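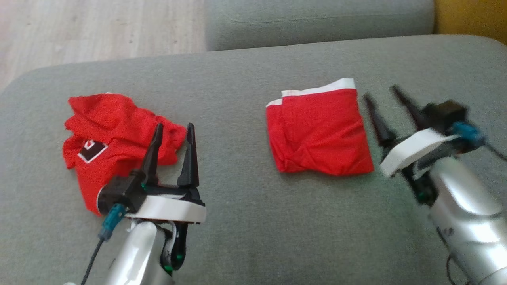 Where should clean laundry be folded in a home that has no laundry room? On the seat of the sofa, provided the cushion is firm and flat and the pile is carried away the same evening.

The household adopted this arrangement in May, following the move to the Stollevby apartment. The previous residence had a long counter beside the washer. The present one has a washer in a closet, a hallway 2 feet narrower than the old one, and a kitchen table that is needed for meals. Several alternatives were reviewed before the sofa was accepted as the regular folding surface.

## Surfaces considered

The bed was the first choice and was used for most of the first month. It is large, but the mattress gives under the hand, and a shirt smoothed on a soft surface does not keep its edges. It also had to be cleared before anyone could sleep, and on two occasions the entire load was moved to a chair at 11 p.m. and remained there until the weekend.

The kitchen table was acceptable in height and firmness. It was withdrawn from use after a red shirt picked up a streak of butter.

A folding board from Nusteo was also tried. It produces very even shirts and very little else. Children's sizes slide about on it, and it has to be stored somewhere. It has been passed along to a relative.

The sofa remained. Ours is a gray upholstered model with a wide seat, and the back cushion serves as a stop, so that items pushed to the rear do not fall to the floor. A gray cover also makes it easy to see red, white and blue items, although dark socks require more attention.

## Current procedure

Loads are sorted by color at the washer and are not mixed again afterward. The red load is small and consists mainly of T-shirts, shorts and underwear, with one dish towel that has never stopped bleeding color and is therefore confined to this group.

Unfolded items are placed at the left end of the seat. Finished items go to the right. The person folding stands, or kneels on a floor cushion if the load is a long one.

Small garments with an elastic waistband are folded first. The sides are brought in toward the center, the lower part is turned up, and the waistband is left along the top edge where it can be seen. This allows the owner to identify the size without opening the bundle – a point of some importance in a household where three people wear nearly the same underwear.

T-shirts follow. Any shirt with a printed front is laid face down, smoothed from the collar to the hem, folded in at both sides and then folded in half twice. The print ends up on the outside. Older prints should not be creased across the middle if this can be avoided, as ours have begun to crack along the fold line.

A full load takes roughly 20 minutes.

## Storage and transfer

Finished bundles are placed upright in the Lokton drawer boxes, one box per person. The boxes hold their shape when half empty, and the adult size accepts eleven T-shirts, or nine if any of them is long-sleeved.

Sheets and bath towels are excluded from the sofa. They are folded by two people in the hallway, as before.

One matter remains open. The Botha catalog lists a narrow wall-mounted shelf that folds down over the washer, and the closet has been measured for it. The door would need to be rehung to open the other way, and the landlord has been asked in writing whether this is permitted. No reply has been received.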